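Clulix Wrist View Kit
Simulation package for two-arm home builds
Page revised 2025-01-14

The Clulix kit is a set of simulation files for builders who are putting together a two-arm robot in a garage or shared workshop and want to settle gripper geometry and camera placement before cutting metal. It contains a gripper model, a furnished test room and camera presets. No robot hardware is included.

Contents
Parallel gripper model with two flat blade fingers and a dark gray base
Test room with stone-pattern walls, low black cabinet and monitor
Wrist and body camera presets, 30 frames per second
Joint limit file in plain text
License for 2 computers at one address

Setup
Unpack the archive to a path without spaces. Load the room first, then the robot. If the robot is loaded first it drops through the floor at start. The body preset gives the wide view of the room and both arms; the wrist presets show the fingers of a single gripper.

Sample renders, Mandach room
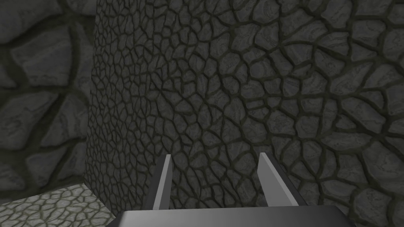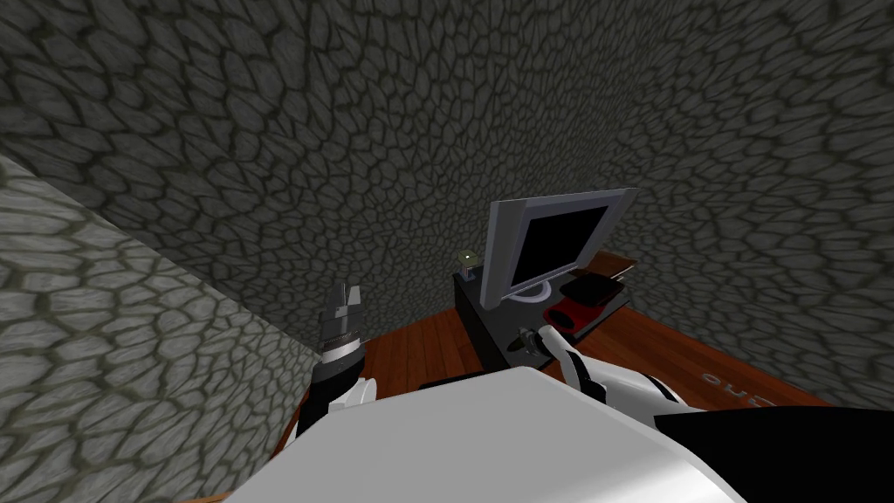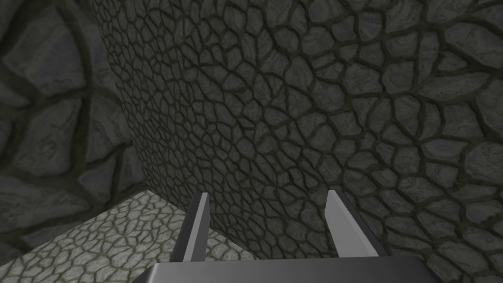
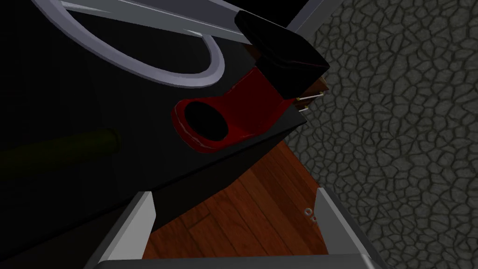 Checking the wrist camera
1. Open the gripper fully and confirm that both fingertips are in view.
2. Drive the wrist toward an inside corner of the room. Stop before contact.
3. Compare the wrist and body views. A pose that looks clear from the body camera can be very close to a wall at the wrist.
4. Repeat at the cabinet. Dark objects on a dark top are hard to separate at close range, so raise the ambient light value to 60 if edges are lost.

Compatibility
The gripper model mounts to the Bidetti flange without changes. The Riviere flange needs the adapter file, sold separately. Older room files must be converted with the script in the tools folder. Rooms saved before the October release load with the wall textures at the wrong scale.

Known limits
Finger contact is rigid. Soft pads are not modeled. The monitor is a static object and cannot be switched on. Cable drag at the wrist is ignored, and on a real build this can reduce usable rotation.

Ordering
Supplied as a download, over 4 GB unpacked. Shared workshops need one license per pair of computers. Technical questions go to Rosine Ferrand through the contact form; include the log file and the name of the flange in use.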